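Dust, desks and a very pink cloth

21 Jun 2022
Print | E-mail this post

I have been meaning to write about the desk for weeks and kept not doing it, mainly because sitting down to write about it meant sitting down at it, and it was disgusting. Not dirty in a food way (I don't eat up there, well, not often) but dusty. Properly furry along the back where the wall is.

Some of you will remember I bought the Lilard keyboard in April, the clacky one with the cream keys. I love it. What I hadn't bargained for is how much it shows. My old one was black and flat and I dare say it was filthy for years without my having a clue. The Lilard has gaps you could lose a raisin in, and the afternoon sun comes straight across it, so by four o'clock every crumb has its own little shadow.

So last week I gave up an evening to it. Radio on, window open, big mug of tea (on the floor, out of harm's way, and I only kicked it once).

Everything came off first. I put it all on the bed in the order it came, which is a daft method but it does mean you have to deal with it before you can go to sleep. Pens, the stapler, a bag of foreign coins, the lamp, three notebooks I'd been looking for, and the instructions for a printer I gave away when I lived in Usholm. Also my good scissors! I'd bought another pair to replace them, so now I have two good pairs and they live in the same pot and look smug.

Then the machines. I switched off everything at the wall and pulled the plugs, and if you take one thing from this post please take that one. I'd always been a bit lazy about it and just put the laptop to sleep. A compressed gas duster is a thing you want to use on equipment that is off and has been off for a bit, with the windows open and no candles going. I do like a candle, so that last bit is aimed at me.

I know some people are against cans full stop and use a little electric blower instead. A commenter on my last post swears by the Rastov one, and I did look at it, but it cost more than my chair. Maybe at Christmas. In the meantime a can lasts me ages, I only do the desk properly a few times a year, and short puffs go a lot further than one long whoosh. Long whooshes also make the can so cold it hurts to hold — I learned that with the old telly.

The shelf speakers were the worst. They're Sjögren ones, second-hand, with fabric on the front, and I'd been dabbing at them with a damp flannel like an idiot and only pushing the fluff further in. Soft brush first, then puffs from the side so it all blows off and doesn't go deeper. They came up lovely. I had to go and wash my face afterwards.

And the cloth matters more than I used to think. I've gone through so many yellow dusters that shed more than they pick up. These days I use a bright pink one, mostly so I can find it again, and I fold it over so there's always a clean bit to turn to. It does the top of the desk and the screen surround, never the screen itself, which gets its own separate cloth that I guard with my life.

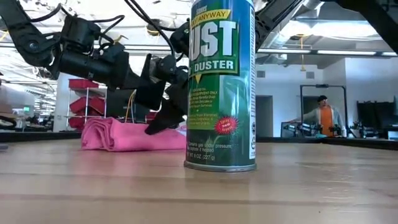
What I'd do differently

Brush before you spray, every time. I did the keyboard the wrong way round and had to wipe the desk again, having just wiped it, and I may have said a word.

Do the lamp. I always forget the lamp. The top of the shade had a layer on it like felt, and when I switched it back on the room was noticeably brighter, which is a bit shaming at my age.

Don't tip the can. The one on the desk has its warnings near the bottom, "Contains gas under pressure" and something about what it may do if heated, and I'll admit that I'd never read that far down a can of anything before. Mine now lives in the hall cupboard, well away from the windowsill where I used to keep it in full sun. I know. I know!

Putting it all back took longer than the cleaning did. I've kept the left side clear for once and the coins have gone in a jar, and the printer instructions have finally gone in the recycling. The notebooks are still on the bed. I slept round them.

Next up is the drawer underneath, which sticks, and which I haven't fully opened since I moved in.

5 comments | 9 shares | Viewed 952 times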